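Skatell Um, two-channel DJ mixer: review

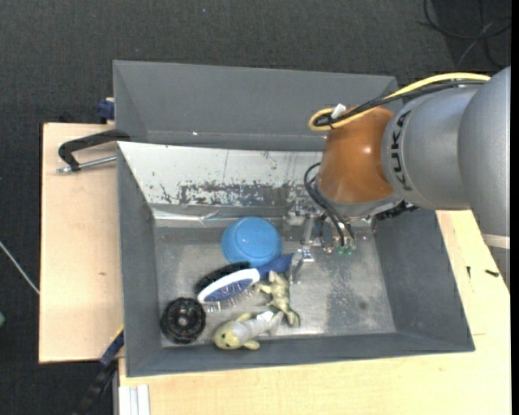
Grey bin, mixed household objects and toys, KUKA arm.

The Um is a compact mixer from Skatell with two channels, a three-band EQ on each and one send. I used it for six weeks with a pair of turntables, mostly for house and electro at 130 BPM, with a few slower dub sets at 90.

The EQ is the best part. The low band cuts fully and comes back without a thump. The mid band is narrow, and on older pressings it took out the vocal and left the hats alone. The channel faders are stiff at first and ease up after a few long sessions.

The send is less good. Its level drops slightly when both channels feed it, so an echo tail has to be pushed by hand. The headphone output is clean but quiet. Eun-ji Heo tried it at Plindwood in March and had the cue level at maximum all night.

There is no booth output. The Pamholm costs more and has one. The manual runs to 16 pages and leaves out the fader curve switch, found under the front lip.

Recommended for home use and small rooms.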